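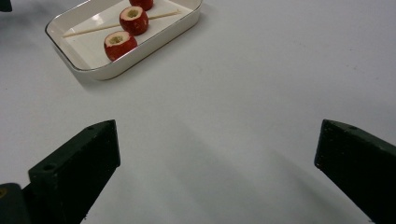
Photo: Ohemaa Amoah / Skuvasia Kitchens, Drendport

Stuffed apples were my job for most of one winter. You core them, you fill them, you move the tray along, and by the time you reach apple 200 your thumb has stopped talking to the rest of your hand. So when the kitchen at Skuvasia started teaching machines to do the handling, I was the loudest yes in the building, and I'm still a yes!

What I love is who does the teaching. Kwabena Laryea has 21 years in prep kitchens and can tell a mealy apple by picking it up. He now spends his mornings showing the job with a gripper in his hand, slowly, one piece of fruit after another, and the engineers ask him questions. Real ones. Why do you hold it there? Why did you put that one back? In all my time on the line I can't remember a manager asking him anything except whether he could stay late.

Comfort Akpalu went from packing to checking recordings, and she's good at it (she stops a bad grasp before I've even seen it), and she sits down while she works, a small luxury after years on a tile floor.

I do have one demand, and I'll keep making it. The people who teach the machine should be paid as teachers. Kwabena's rate went up in February; the 23 others who have taken a turn with the gripper are still on kitchen pay, and that has to change before the next contract is signed. Their hands are in every move the thing makes. Put that on the payslip, and then let's get going on the pears, because I have opinions about pears.

Thoa Hầu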